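Déclarer un sinistre après une chute à moto

Une chute à l'arrêt sur un parking ou une glissade dans un rond-point se déclarent de la même manière. La procédure ci-dessous vaut pour la plupart des contrats moto, au tiers comme tous risques. Gardez vos conditions particulières à portée de main : ce sont elles qui fixent les délais et la franchise.

1. Sur place

Coupez le contact et mettez la moto à l'abri de la circulation si vous pouvez la déplacer sans risque. En cas de blessure, même légère en apparence, appelez les secours avant toute autre démarche. Photographiez ensuite la chaussée, la position des véhicules et les dégâts, de loin puis de près.

Si un tiers est impliqué, remplissez un constat amiable. Cochez les cases, faites le croquis, puis relisez avant de signer : le recto ne se modifie plus ensuite. Si vous êtes seul en cause, le constat sert quand même – remplissez uniquement la colonne A et décrivez les circonstances au verso.

2. La déclaration

Le délai habituel est de cinq jours ouvrés, réduit à deux en cas de vol. Vous pouvez passer par l'espace client, par téléphone ou par lettre recommandée. Indiquez le numéro de contrat, le lieu, l'heure, les circonstances et la liste des dommages. N'oubliez pas le casque, les gants et le blouson, qui relèvent souvent d'une garantie équipement à part. Joignez les factures.

3. L'expertise

Ne faites rien réparer avant le passage de l'expert. Ornella Grasso, de Drarville, a envoyé son devis de 841 € à l'assureur un mardi et fait changer le carénage dans la foulée : sans pièces à examiner, l'expert a écarté une partie des frais. Conservez donc les éléments cassés, y compris le casque.

4. L'indemnisation

Le montant versé correspond aux réparations retenues, moins la franchise et parfois la vétusté. Pour l'équipement, un blouson de 3 ans peut n'être remboursé qu'à 70 % de sa valeur d'achat. Seules certaines formules montent à 100 % la première année.

En cas de désaccord, écrivez d'abord au service réclamations. Vous pouvez aussi demander une contre-expertise, à vos frais sauf clause contraire.
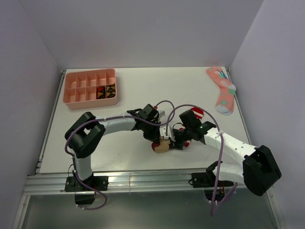
Chaussettes roulées dans un bac de rangement rose à compartiments.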